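Kiiskinen Household Sorting Words

README for release 2, 7 October 2020

Kiiskinen is a word list in plain text. It holds the everyday words people use when they sort things at home: recycling, laundry, mail, pantry shelves, toolboxes, the hall closet. Each entry gives the word as people said it, the meaning, and the kind of sorting it came up in.

The list was put together by Irja Salminen and Urho Harju from written answers to a mailed form. Duygu Akyol checked the entries and wrote the notes on regional use. Impi Lindqvist keeps the files now.

What is in the folder

words.txt: the main list, 1,000 entries, one per line
notes.txt: longer notes on words with more than one meaning
forms.txt: the questions as they were mailed out
changes.txt: what changed since release 1

All files are UTF-8 with Unix line endings. Fields in words.txt are separated by tabs. The order of fields is entry number, word, part of speech, meaning, area, source code. An empty field means the answer was left blank on the form. It does not mean "none."

Areas

Every entry has one of 12 area codes. The codes are short English words such as glass, paper, cloth, mail, and tools. "Mixed" is used when the person named more than one area and did not pick a main one. In release 1 "mixed" and "other" were the same code. They are separate now, so counts by area from the two releases can't be compared directly.

How the words were collected

The form went to 200 households. People wrote their answers by hand and could use any word they liked, including family words. Answers were typed in as written, then a standard spelling was added where one exists. Family words are marked F in the source code. Please keep that mark if you reuse them, as many are known only in one home.

Slang for trash was kept. Brand names used as common words were kept only when the answer made the meaning clear. Names of people were removed.

Known problems

The word "bin" is tagged as glass in several places where the answer plainly meant paper. See notes.txt under BIN.

"Tote," "tub," and "crate" overlap a good deal. Zdeňka Vlček tried to split them by size and gave up, and the meanings are left the way people wrote them.

Entries for cloth lean toward older speakers. The form did not ask for age, so this can't be corrected from the data.

Some plurals are listed as separate entries. This will be fixed when Brellow, the script that builds words.txt, can handle them.
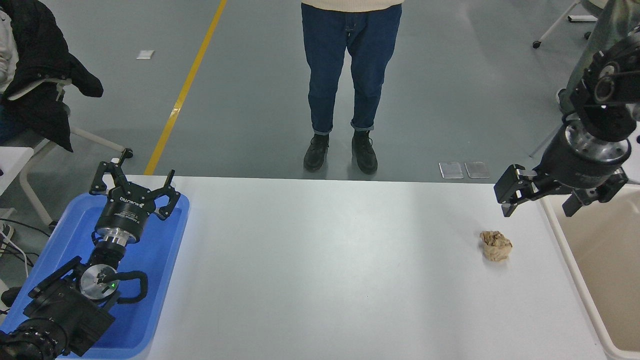 A blue plastic bin and a beige plastic bin at opposite ends of a white tabletop. 

Using the list

You may copy, change, and share the files for any purpose as long as the name Kiiskinen and the release number stay with them. If you drop entries, say so in your own README.

To load the list in a spreadsheet, choose tab as the separator and turn off automatic dates. A few entry codes look like dates and will be changed without warning otherwise.

Corrections

Send corrections to Impi Lindqvist with the entry number and the release number. New words are welcome too, with a line on where you heard them. Corrections received by the end of December go into release 3.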